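**To:** Rajeshwari Murthy, Kordestani
**From:** Beat Trummer, Rarneo
**Re:** Soltance, progress through December

Rajeshwari, this was our best stretch yet, and I'm glad to have real numbers for you. We now have 1,591 recorded examples of the chip handling task, all of them reviewed and labeled. Another 165 were thrown out, mostly because the operator stopped halfway or the wrist video dropped out. I'd rather lose those than have the model learn from them!

The biggest change was switching to the gray printed fixture. The old one had only flat spots to set parts on, and operators spent half their time nudging chips straight. With the raised walls around each pocket, a processor has a proper home, and the recordings are shorter and much more alike from one operator to the next.
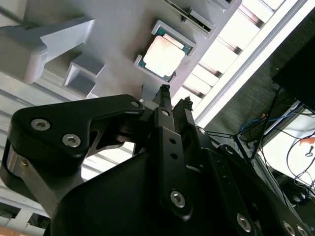
We also spent a good while on approach angles. Our early examples nearly all came in from the same direction, and the first model we trained got lost as soon as the fixture was turned a little. Operators now work from a list of 5 starting poses and change pose after every few tries. It slows them down, but the newer model recovers from a bad start far more often, and watching it do that for the first time was a great moment for the whole team.

Two things are still open:

- **Labels.** Skimlow, our review tool, still can't mark a grasp as "good but slow." We've been typing notes by hand.
- **Operators.** We have 5 trained people and could use more hours from each of them.

Next we want to record a lot more placing, where we're thin compared with picking. I'll send the split between the two on Friday, along with the updated spending sheet. If you'd like to sit in on a session, mornings are when we do most of our recording.

Beat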